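4.2 Plate colour and sorting habits at the table

The second part of the study dealt with tableware in shared meals and games. Huaranga (the first author's earlier survey in Dornia) had found that people asked to put small items away tend to choose a plate by its colour before they consider its size. We wanted to know whether this held when the plates differed in both.

Sessions took place in October in the Sarari reading room. Each of the 60 adults was given 2 trials, with the plates moved between trials. No instruction was given about which plate to use.
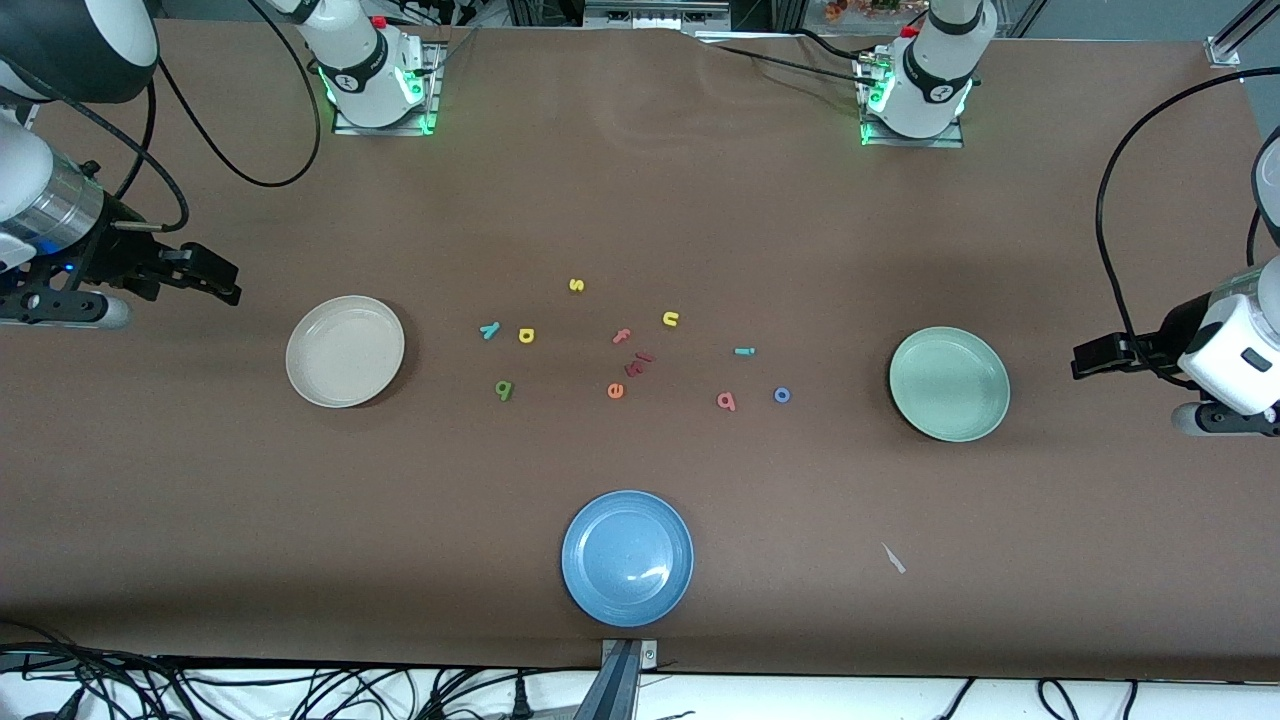

Figure 3. White, green and blue plates with small pieces spread between the white and green ones.

Colour was named first in most of the accounts people gave afterwards. Size came up less often, and mainly among those who cooked for large families. Several people said they had kept one plate "for later" – a habit also noted in the Drirklow interviews, where a spare dish was left out at meals for late guests. We did not code these remarks separately, and they are discussed in Section 5.

Comments (3)

mtl_reader: Was the order of the trials mixed? I can't find it in the methods.

Arnulfo Huaranga: Yes, it was drawn by lot. The line was lost when we shortened Section 3.

P. in Dornia: We always left a spare dish out too, but it was for the bread.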